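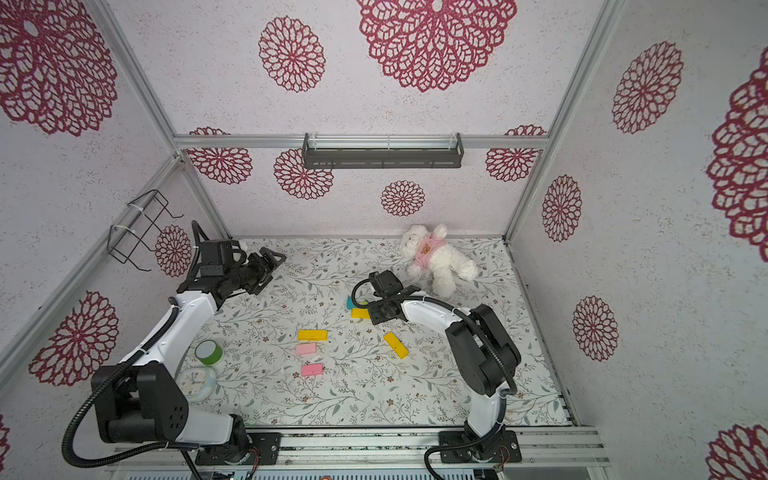 2 min read

Threads > Home > Wallpaper and small rooms
October 2025
Garba Anozie

1/ The wallpaper is up on all three sides. It's the Skestby, off-white with dark crimson medallions in different sizes. I had three other samples taped up for a week and kept coming back to this one.

2/ It has a speckled ground, so small glue marks don't show much. The big medallions are hard to place. I put a very large one in the upper left corner and let the rest fall where they fell.

3/ Paper and paste came to $70. The mat was $60. Both from Narnby, picked up in person to skip the shipping.

4/ The mat has thin vines, tiny leaves and small brown blossoms. I worried about two florals together. The vines are pale enough that the red still does most of the work.

14 replies · 31 reposts 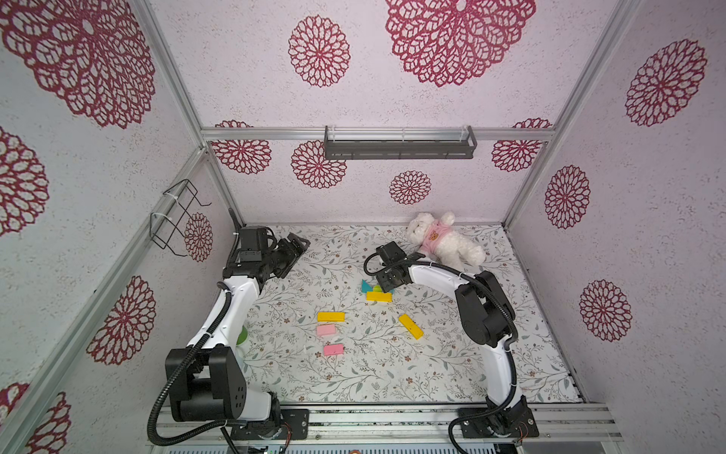
Garba Anozie

5/ Toys on the mat: a teal triangle, a small green block, a yellow rectangle lying flat. Strong plain colors are easy to pick out against the vines.

6/ The white bear is toward the back. Pink shirt, little brown bear face on the chest. Pink goes with the red better than I expected.

7/ A few people asked about cleaning. Dry cloth on the walls, damp cloth on the mat. Don't soak the paper seams.

8/ I have part of a roll left over. It's going on the inside of a closet door in November. I'll add to this thread when it's done.

1,198 likes · 2 bookmarks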